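Notebook, board bring-up, 27/02/2021

Vollum carrier board, rev C. Second day on the display output fault.

Present: I. Oravec, D. Bartoš. Beneš on the phone for the firmware part.

Symptom
With the Rusnák receiver attached, video comes up normally and audio drops out after a few minutes. The same receiver on the rev B board runs clean. Swapped cables between the two boards and the fault stayed with rev C.

Power
Measured the 1.8 V rail at the transmitter under load. Ripple is 40 mV peak to peak, inside the limit and no worse than rev B. Moved the probe ground to the pad next to C112 and got the same reading. Power is ruled out unless Norðdahl has a reason to doubt the probe. 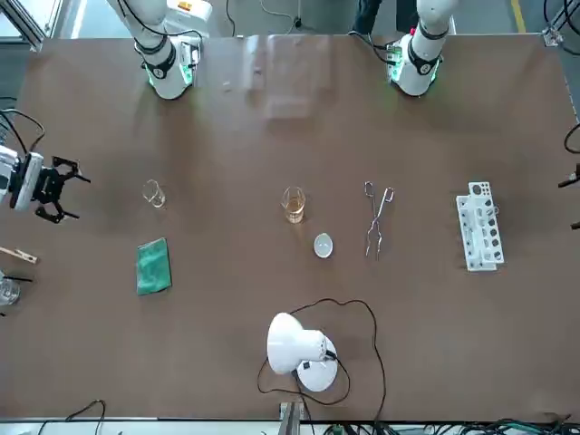
Clock
Rev C takes the audio master clock from the new PLL output, pin 14. Logged the FIFO level once per second with the debug build. It climbs steadily and overflows at 1,472 seconds, then the transmitter mutes and does not recover until the link is retrained. Repeated twice with the same slope. A steady climb points to a wrong divider value. Jitter would not look like that.

Firmware
Beneš read the register table back to me over the phone. The fractional divider still has the rev B setting, which assumes the old crystal. He sent a patched table before lunch. Flashed it with the Wiltier programmer. First attempt failed on verify at 98 percent, second attempt passed.

Test after patch
FIFO level flat within one count. Left it looping the 1,000 Hz tone with the receiver logging mutes. No mutes when I went to write this up, but the run is still short of the old overflow time, so no conclusion yet. 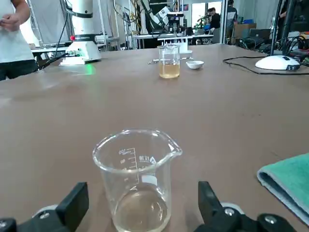

Beaker with 100 ml scale, between the gripper fingers.

Open items
Bartoš to repeat on board 3 with the Sanska monitor, which has a different audio path.
Gajdoš to check whether the November schematic has the crystal change marked. My copy does not.
Ask Norðdahl about the retrain behavior. Muting on overflow is fine, staying muted is a separate bug and needs its own ticket.
Do not ship the patched table until the overnight run is in.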